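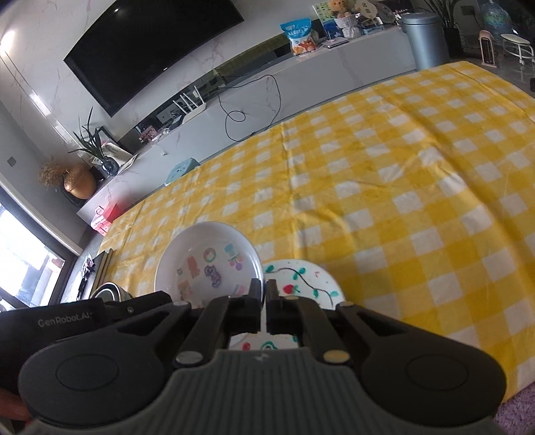 How often should the kitchen and dining room at a holiday let be checked for safety?
At every changeover for the quick items, and once a season for the full list that follows.

Pamitwood Holiday Cottages
Kitchen and dining room safety checklist, with comments
Property: Flivham
Checked by: Darcy Petrenko
Comments added by: Krum Stan
August 2019

1. Smoke alarm in hallway
Pass. Sounded on test button.
Comment: Battery replaced in June. Write the date on the inside of the cover next time.

2. Heat alarm in kitchen
Pass.
Comment: Mounted on the ceiling and clear of the extractor, as it should be. Do not let anyone swap it for a smoke alarm, or it will go off every time a guest makes toast.

3. Fire blanket
Fail, now corrected.
Comment: It was hung directly over the hob. Moved to the wall by the back door, where it can be reached without leaning across a flame. Two new screws used. The old holes want filling.

4. Hob and oven
Pass with note.
Comment: The rear left ignition is slow. Angus Cartwright has been asked to look at it when he does the boiler. The gas certificate is in the blue folder and still in date.

5. Sockets and leads
Pass with note.
Comment: Kettle lead shortened so that it does not hang over the worktop edge. Toaster plug has a hairline crack. Toaster taken out and a spare put in from the Lobo store.

6. Hot water at kitchen tap
Pass.
Comment: Ran hot quickly. The warning sticker is peeling and needs a new one.

7. Crockery and glassware
Pass with note.
Comment: Run a finger round the rims. Anything chipped goes in the bin, wrapped in newspaper, and gets written on the replacement sheet. Three tumblers thrown out.

8. Table and chairs
Fail.
Comment: One chair rocks and the back rail has come away on the left. Labelled and put in the shed. Tablecloths should not hang low enough for a small child to pull. Clip or fold as needed.

9. Floor
Pass.
Comment: Mat by the sink has a new non-slip backing. Threshold strip to the dining room is tight.

10. Cleaning products
Fail, now corrected.
Comment: Dishwasher tablets were under the sink with no catch on the door. Moved to the high cupboard. Catch ordered from Ullilum, job number 143.

11. First aid box
Pass with note.
Comment: Plasters low. Burn dressings in date.

Outstanding: items 4, 6 and 8, and plasters for item 11. Spending limit without asking the office is 100 pounds. Send receipts to Karthikeyan Bhat.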